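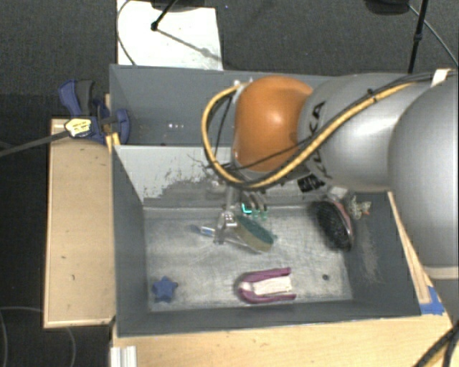
Wer im Hilidberg eine Wohnung aufgibt, lässt meist mehr zurück als gedacht. Die Möbel gehen mit, die Bücher auch. Übrig bleiben die kleinen Dinge aus Bad und Küche, die in keinen Karton mehr gepasst haben. Um solche Sachen kümmert sich seit fünf Jahren die Leiterin der Haushaltsstube Erken. Sie möchte ihren Namen nicht im Netz lesen, über ihre Arbeit gibt sie aber gern Auskunft.

Wir treffen uns am Nachmittag im Sortierraum hinter dem Laden. An der Wand stehen 16 graue Kisten, beschriftet mit Kreppband. «Eine Haarbürste, ein Schwamm, irgendein Plastikteil vom Kind – das liegt bei uns alles erst einmal zusammen», sagt sie. «So kommt es aus den Schubladen, und so kippen wir es in die Kiste. Vorsortiert bringt es kaum jemand.»

Sortiert wird nach einer einfachen Regel. Was mit dem Körper in Berührung kommt, wird zuerst herausgenommen, danach alles zum Putzen, zuletzt der Rest. Zahnbürsten und Bürstenköpfe wandern in den Abfall, auch wenn sie neu aussehen. «Wenn die Verpackung zu ist, geben wir sie weiter. Wenn sie offen ist, diskutiere ich nicht.»

Bei Haarbürsten ist sie weniger streng. Ovale Bürsten mit dichten Borsten verkaufen sich gut, sagt sie, vor allem an ältere Kundinnen, die genau diese Form seit Jahrzehnten benutzen. Haare werden mit einem alten Stielkamm herausgezogen, dann kommt die Bürste in lauwarmes Wasser mit etwas Shampoo und trocknet über Nacht mit den Borsten nach unten. «Mit den Borsten nach oben läuft das Wasser ins Polster, und dann riecht sie. Das habe ich am Anfang falsch gemacht, mit einer ganzen Kiste.»

Und die Schwämme? Sie lacht kurz. Gebrauchte Schwämme verkauft die Stube nicht, weggeworfen werden sie aber auch nicht sofort. Die mit der grünen Scheuerseite sind im Haus selbst begehrt. Damit werden die Kisten ausgerieben und die Fugen am Spülbecken gereinigt. «Für Glas und Beschichtetes darf man die grüne Seite nicht nehmen, das weiss jeder und macht es trotzdem. Ich sehe es an den Pfannen, die hier ankommen.»

Am meisten Zeit kosten die Teile, deren Zweck man nicht erkennt. Klammern, Bügel, Aufsätze, Deckel ohne Dose. Dafür gibt es ein Regalbrett, auf dem alles drei Wochen liegen bleibt. Wer vorbeikommt, darf raten. Ein Bügel aus Kunststoff gehörte am Ende zu einem Reisenecessaire der Marke Manzano, das schon längst im Laden hing, ohne Verschluss. «Seither werfe ich vor Ablauf der drei Wochen nichts mehr weg. Danach schon. Man muss auch einmal fertig werden.»

Spielzeug und Bastelsachen gehen an die Kinderecke von Alik, dem Quartiertreff zwei Häuser weiter. Sterne, Förmchen und Bauklötze, auch einzelne Stücke ohne Set. Dort stört es niemanden, wenn von einer Serie nur noch ein Teil da ist. Im Laden würde es monatelang liegen bleiben.

Auf die Frage nach der Menge holt sie ein kariertes Heft. Im September, dem stärksten Monat, waren es 1726 Einzelteile, die verkauft oder weitergegeben wurden. Den Abfall zählt sie nicht mit. «Den wiegt die Gemeinde, das reicht mir.» Die Zahl habe sie selbst überrascht, weil der einzelne Tag nie nach viel aussehe. Man stehe eben am Tisch und nehme ein Ding nach dem anderen in die Hand.

Ob sie zu Hause auch so streng sortiert? Im Bad ja, sagt sie. Dort steht ein flacher Korb, und was nicht hineinpasst, wird nicht gekauft. In der Küche habe sie eine Schublade, die sie lieber nicht zeigt. Gummiringe, Korken, zwei Scheren, eine davon stumpf.

Wer Sachen vorbeibringen will, soll sie nach ihrem Wunsch trocken abgeben und nichts Nasses oder Klebriges dazulegen. Flüssigkeiten wie Shampoo oder Putzmittel nimmt die Stube nur verschlossen an. Kleinteile dürfen offen in einer Tasche liegen, man muss nichts einzeln einwickeln. «Das Papier haben wir dann auch noch», sagt sie und stellt die nächste Kiste auf den Tisch.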